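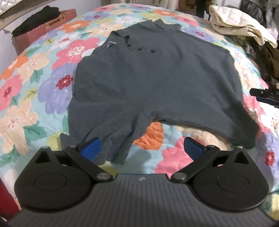
Purnbridge Grant Outcomes Table, README

Release 2025-01-27

This table contains the results of applications to the Purnbridge small research fund. It has 1,175 rows, one row for each application that received a final decision. Applications withdrawn before the review are not included.

The work was started at Tralon, where the first lists were kept as paper forms and later as spreadsheets. Brustia made the conversion to one format and checks the new rows every September, after the round is closed.

Files

outcomes.csv: the main table
fields.csv: list of the research fields and their codes
changes.txt: what was corrected between releases

Columns in outcomes.csv

app_id: number of the application, unique in the whole table
round: year in which the round was opened
field_code: see fields.csv, there are 44 codes
host_type: university, institute, museum or other
amount_asked: in euros, whole numbers
amount_given: in euros, 0 if the application was declined
score_1, score_2: scores from the two reviewers
score_3: only filled when the first two scores were more than three points apart
decision: funded, reserve or declined

Known problems

In the two oldest rounds the reviewers used a different scale. We did not convert these scores, so please do not compare them directly with the later ones.

The code for ecology was divided into land and freshwater after some years. Old rows keep the old code. If you need one series, you must join the codes yourself.

An application on the reserve list could receive money later in the same year. In this case the decision was changed to funded, and the date of the change is not recorded.

Empty cells mean that the value is not known. They do not mean zero.

Names of applicants and titles of projects were removed. In small fields it may still be possible to guess who applied, and we ask users not to try this.

How to cite

Baranauskienė, Purnbridge Grant Outcomes Table, with the release date written at the top of this file.

Corrections are welcome. Please send the app_id and the name of the column, together with the value you think is right.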